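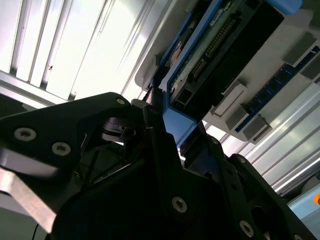

The gripper on cell two, just under a board in its holder. View from the wrist camera.

Right, the equipment budget. I promised I'd write this up before the end of May and I'm squeaking in, so make yourself a cuppa and bear with me, because there's some money talk ahead and I need a few of you to do something about it.

For anyone who skipped the last planning meeting (I saw the sign-in sheet, I know who you are!), we've been given the go-ahead to plan for a second robot cell at Dultolbridge. It would do the same sort of work as the one we've got, which is picking up circuit board modules and seating them in the test fixture. The arm itself is the easy bit. We've had a price from Sateck, it's close to what we paid last time, and Bogdan Preda reckons he can get them to throw in the mounting plate if we order before the new price list comes out.

What I got badly wrong last time was everything else. When I put together the first budget I had one line for the arm, one line for the gripper and a line called "sundries", and I was very pleased with myself. Then came the fixtures. Then the aluminium rail to hold the fixtures, the cables, the little brackets, the fingers we had to have cut a second time, and a whole bag of hex-socket screws in a size the storeroom didn't carry. Lingyun Li went back through the invoices for me over a couple of lunch breaks and found 45 separate purchases that had all been booked to sundries. So this time sundries is gone, and every fixture gets its own line with its own owner.

The gripper is where I'd most like your opinions. We have two choices on the table. We can buy the same one again, which means the spare fingers we already have will fit both cells and the people who look after it won't need to learn anything new. Or we can go for the slimmer model from Rastau, which costs more but would give us more space around the board. If you look at the photo you'll get the idea of why that matters — it's a big black lump of a thing, and the board it's working near is not. Itzel Mendoza is firmly on the slim side and has said so at length. I'm leaning towards buying the same again and spending the difference on a second set of fixtures, but I can be talked round, and cake has been known to help.

Lead times are the other thing. Sateck is quoting 9 weeks for the arm and Rastau is quoting 110 days for the slim gripper, so if we go that way the arm will be sitting in its crate for a good while waiting for its hand. That's not a disaster, but it does mean paying for the arm well before we can use it, and Hilde Wouters in finance would like us to think about which quarter that lands in. (She put it more politely than that.) If we stay with the current gripper we could have both delivered in the same fortnight.

We also need to put something aside for cameras. The wrist camera on cell two has been a great help for checking how the gripper lines up from underneath, and I'd like one on the new cell from day one. Please note that the ceiling panels are very bright from that angle, so I've added a line for some kind of shade or cover over the work area. I've no idea yet what it'll cost. If you've done this somewhere else, come and find me.

Training is in there too, which it wasn't before. I've put down 30 hours spread over the team, mostly hands-on, and Lăcrămioara Ardeleanu has offered to run the sessions on changing fingers and resetting the fixtures. She'd like small groups, so please don't all pick the same morning.

A few things I need from you:

Fixture owners, send me your parts list with prices, including the boring parts. Screws count. Clips count. If you've been pinching them from another bench, tell me that as well and I'll keep it between us.

Anyone with a view on the gripper, write it down and email it to me. A paragraph is plenty. Telling me in the car park doesn't work, I've forgotten it by the time I've found my keys.

If you used the Surdu people for machined parts last year, let me know how they were on delivery. Their quote for the fixture bodies is the lowest of the lot and I'd love it to be a sensible choice.

The draft spreadsheet is on the shared drive in the planning folder. You can all add comments but only Lingyun and I can change the numbers, after what happened last time with the decimal point. I'll bring a printed copy to the next meeting, 10 am in the usual room.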